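30 May 2022
Gatar notebook – gripper width and plate segmentation

Continued from the last entry. The question was still why the width signal and the wrist image do not agree at the start of many episodes. I wrote last time that I suspected the smoothing filter. I was wrong, and the filter can stay as it is.

First I checked the time stamps again. The image stream and the width stream are written by two different processes, and Plullau joins them afterwards by nearest time. This join is correct when both streams are already running. At the beginning of an episode the width process starts later than the image process, so the first frames have no width sample near to them. Plullau then takes the nearest one it can find, even if it is far away. There is no limit on the distance. The code does not give any warning also, it only fills the value.

I added a limit. If no width sample is within 2 frames, the value is now marked as missing and the frame is not used for training. I ran this over the January recordings, which have 1577 episodes. In 264 of them at least one frame at the start is now marked. In the others nothing changed, I compared the output files before and after and they are identical.

So the policy was learning from a wrong width in these starting frames. If the fingers were open in the image, the label could say nearly closed. I think this explains the small nervous closing movement which we see in the replay before the approach. I am not sure yet. The training must be repeated before I can say it.

For checking by eye I use the start view of the tray and plate task, with the fingers open before any grasp. The label for this view must be wide open, and with the old join it was not.
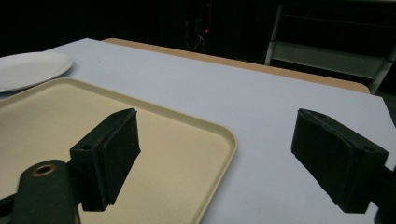

Start view, tray and plate. Fingers open, plate at upper left behind the tray.

I used the same view for the second topic of today, the segmentation. The Jatoi model gives us one mask for the tray and one for the plate, and the planner takes the center of the plate mask as the target. This is a weak point when the plate is only partly in view. The center of the visible part is not the center of the plate, and the target moves to the inner side. Later, when the camera comes closer and more of the plate is visible, the target jumps outwards. In the plots of the planner this looks like noise, but it always goes in the same direction.

What I tried:

Variant 1. Fit an ellipse to the visible rim and take the ellipse center, even if it is outside of the image. Works well when enough of the rim is visible. With a short piece of rim the fit becomes unstable and the center can go very far away. I saw one case where the target was behind the shelf.

Variant 2. Same fit, but with the plate radius fixed to the value from the object file and the plane of the table known. Much more stable. It needs the table plane, and this we get from Gorkeder anyway.

Variant 3. Do nothing when the mask touches the image border, only move the camera until the mask is complete. Simple and safe, but slow, and the demonstrations do not look like this. The person who holds the gripper does not wait for a full view.

For now I keep variant 2, with variant 3 as the fallback when the fit error is too high. The threshold for the fit error is set by hand. I do not like this, but I have no better idea today.

Problem with white on white. The plate and the table are both white, and the rim is found mostly from the shading. With the light in the start view the mask is acceptable, with small holes in the flat part of the plate. The holes do not disturb the rim fit. The border between tray and table is easier, the beige is different enough. But the tray mask is sometimes cut in two pieces where the finger and its mounting arm cover it, and then Jatoi counts two trays. I now join masks of the same class if only the fixed gripper mask lies between them.

The gripper mask itself was old. It was drawn by hand for the previous pads and did not fit at the lower left, where the mounting arm with the brass ring is. Some pixels of the arm were given to the tray. I have drawn a new mask with a margin and saved it in the Plullau config folder. Please do not use the old one for new data. For recordings with the old pads the old mask is still the correct one, so I did not delete it.

Small thing about the background. The plane fit in Gorkeder was taking a few points from the shelf on the right side, and this tilted the table by a small angle. I now cut the points behind the far table edge before the fit. The edge is found from the brown strip of wood along it, and this is quite reliable as long as the strip is in view. If it is not in view, the last known edge is used. I did not test what happens if there was never one in the episode. Probably it crashes.

Also noticed: the exposure is fixed for the table, so the background is very dark. For the masks this is good, there is less to confuse. For the camera tracking it is not good – there are few features on the table itself, only the tray, the plate and some tiny specks. I looked at the tracking residual for 3 episodes and it is higher when the camera is low and near to the table. Three is too few to conclude something. I will run it for the full set overnight and look at the residual against the camera height.

State of the code: the join limit is merged. The ellipse fit is on a branch, with one test, and this test only covers the complete plate. I must write one for the partly visible plate, best with the start view, where the left image border cuts it.

To do next
– repeat the training with the marked frames removed, same seed as before, nothing else changed
– test for the partly visible plate
– case without wooden edge in Gorkeder
– ask if the width process can be started before the image process; then the whole problem is gone at the source
– write the new gripper mask into the setup page, the page still shows the old path

The training job is in the queue now. The config is saved next to the January one, with the ending "joinlimit".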